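Cladero Heather Tee, navy
Reviewed by Jocelyn Gagnon, 2019-10-09

I bought 3 of these to replace the Gisetti shirts I used to wear for work. The color is a very dark navy that reads as charcoal indoors, with a faint lighter fleck in the knit.
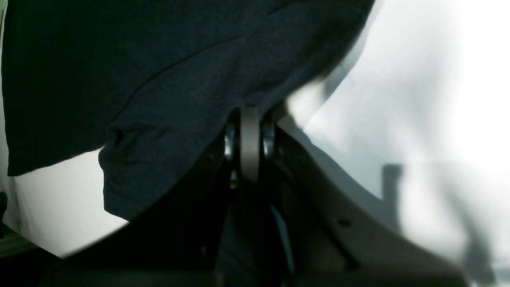
Sizing is true. I take a medium and the shoulders sit where they should. The fabric is soft and on the thick side - fine for fall, too warm for July. It wrinkles if you leave it in a heap, so fold it soon after drying.

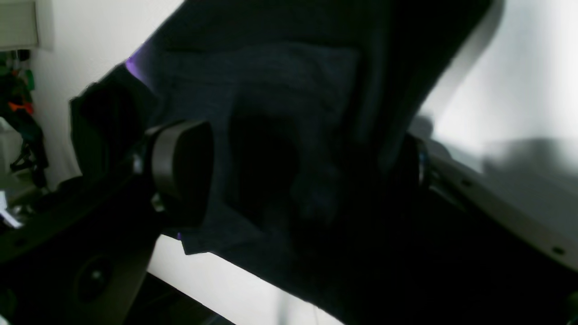
After about 15 washes the length hasn't changed on any of them. The neckband on one has gone a little wavy. Dark lint shows up on anything white you wash with it, so keep it with the jeans.

I paid 13 dollars each and would buy them again at that price. Four stars.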